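so I have spent the last three weeks learning to bake rye bread and I have opinions now. long thread, get a snack 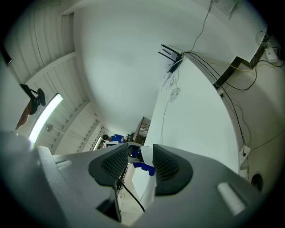

Huscombe Staff Baking Club

1/ Background for the new followers: I grew up on white sandwich bread and never questioned it. Then in May someone left half a dark rye loaf in the break room with a butter knife stuck in it and I ate four slices standing up. That's the whole origin story, sorry

2/ First thing I did was buy a 5 lb bag of rye flour from the Paltton market and treat it exactly like wheat flour. Kneaded it for twenty minutes. If you've never tried this, picture trying to knead wet cement with your bare hands. I had to scrape it off my wrists with a spoon (and off the faucet, and the cabinet pull, and my phone)

3/ Rye doesn't have the stretchy gluten thing going on the way wheat does. You just stir it. You stir it with a big spoon and put it in a pan and walk away!! I could've saved myself the whole evening

4/ Loaf one came out looking gorgeous and I cut into it right away. Gummy all the way through. The knife came out with a coat of paste on it

5/ Went back and read the recipe again and it says to wait a full day before slicing. A DAY. I thought that was a typo. Not a typo

6/ Loaf two, I waited the day. Wrapped it in a dish towel, put it on top of the fridge so I wouldn't look at it. Looked at it anyway, maybe nine times. But wow, so much better. Tangy, a little sweet, slices thin without falling apart

7/ OK the starter. I know, I know, everyone got one a few years back and everyone's died. Mine is rye flour and water in an old pickle jar, and it took six days to do anything interesting. Day three smelled like gym socks. Keep going past the gym socks

8/ My feeding routine, because three of you asked: 75 grams of starter, 75 of rye flour, 75 of warm water. Stir, lid on loose, leave it on the counter. If I'm not baking that week it goes in the fridge and I ignore it

9/ LOOSE lid. I tightened it once and opened it over the sink the next morning with a towel over my head

10/ The loaf I make now is 500 g rye flour, 400 g water, 200 g starter, 10 g salt, a spoonful of molasses. Caraway if I'm not giving it away (people feel very strongly about caraway, I've learned to ask)

11/ Smooth the top with wet hands, dust it with more flour, and wait until you see little pinholes and cracks in the flour. In my kitchen that's three hours. In the winter I bet it's five. Go by the cracks and forget the clock

12/ Oven at 450 for fifteen minutes, then down to 375 for another forty-five. I used to guess if it was done by thumping the bottom. Thumping tells me nothing, they all sound like a loaf of bread. I use a probe thermometer now and pull it at 205

13/ Someone asked about pans. I have one Hadix loaf pan that was my thrift store find of the year, heavy as a brick, and one flimsy one from the grocery store. Same dough in both, same oven, and the heavy one gave me a darker crust on the sides. I still use the flimsy one when I'm baking two. It's fine, it's bread

14/ I also picked up a community cookbook from 1953 at the Cosgrove library sale for a dollar and there's a rye recipe in it that calls for cold coffee and a mashed potato. Tried it last weekend. The coffee makes it really dark and you can't taste it at all. The potato keeps it soft for days. Big fan of the potato

15/ That same book has a "quick rye" with baking soda and raisins that I will not be making again. It bounced

16/ Things I've eaten on rye this month: butter and radishes, egg salad, sardines (converted on sardines, ask me later), cream cheese with cucumber, peanut butter at 11 pm over the sink. The peanut butter was the best one and I'm not taking questions

17/ It freezes great by the way. Slice it first, put parchment between the slices, toast straight from frozen. I have two loaves in there right now next to the peas

18/ Discard crackers: spread leftover starter super thin on parchment, oil, salt, sesame seeds, 325 until crisp. Mine took almost 30 minutes and the edges went before the middle did, so score them halfway and pull the outside ones early

19/ Next up is the kind with whole soaked rye berries, the really dense stuff you need a serious knife for. The berries have to soak overnight and then simmer, and the loaf sits in a low oven for hours. I've got the berries. I do not have the knife

20/ If anybody has a pumpernickel recipe that doesn't need a lidded pan please send it my way, I've tried foil and it keeps popping up at the corners

21/ oh and bring your own jar if you want some starter, I'm out of jars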